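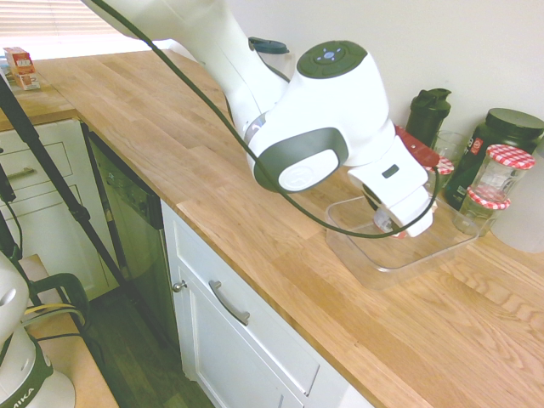 2023-08-20. Counter notes, back kitchen. The subject is the storage end of the long counter, which I was asked to "have a look at" in January and have now looked at. Cheuk-hei Tai wants the dry goods off the worktop and onto the Bandex shelf before the next round of bench work. Fine by me, except the Bandex shelf is still in its carton and the carton is under the stairs behind the bicycle. For now everything lives against the wall at the right: the green shaker with the black flip-top, the big green tub with the black screw lid, and the jars in their red-and-white gingham. The jars look like they're waiting to be judged at a county fair. I would like to keep them.

Trays. We're down to one size of clear plastic tray that I trust. The Curkusetti ones had a nicer rim but went cloudy after 8 washes, and cloudy is no good when you want to see what you put in there. Reordered the plain kind. Small parts go in a tray from now on, including the small parts belonging to people who have told me they never lose small parts.

Jars again. Tall one holds 700 g of rice to the shoulder, and it took 457 g of the short pasta before the lid started arguing. Labels to go on the base, Cheuk-hei says, so they don't spoil the look. I pointed out that you then have to turn a full jar upside down to read it. This is under review.

Oil. Tried the Pugh board oil on an offcut last night, two thin coats, wiped back after each. It smells like a cricket bat. Left the offcut on the windowsill with a note on it saying NOT A COASTER.

Went over the wood close up for the finish notes, because "looks fine" is what I wrote last time and it helped no one. The patch I have down is pale, with fine tan flecks running side to side and a faint darker line down the left, like a seam. Wrote "seam?" and kept the question mark. Any wiping to go along the grain, please, and that includes whoever does circles.

Curkano sent the wrong hinges again. Over two weeks for the wrong hinges. They're good hinges.

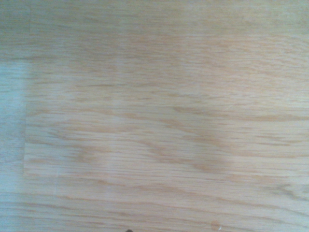

To do before the shelf goes up: move bicycle, find the level, decide on a finish. I'm leaning toward matte. Cheuk-hei wants a bit of shine, and has wanted it since the first meeting. With streaks that fine and a color that close to cream, I think gloss would mostly give us glare to complain about. Will do half an offcut each way and leave them by the kettle for opinions, which will arrive whether I ask or not.

Level is possibly in the blue toolbox. Blue toolbox is possibly in Cheuk-hei's car.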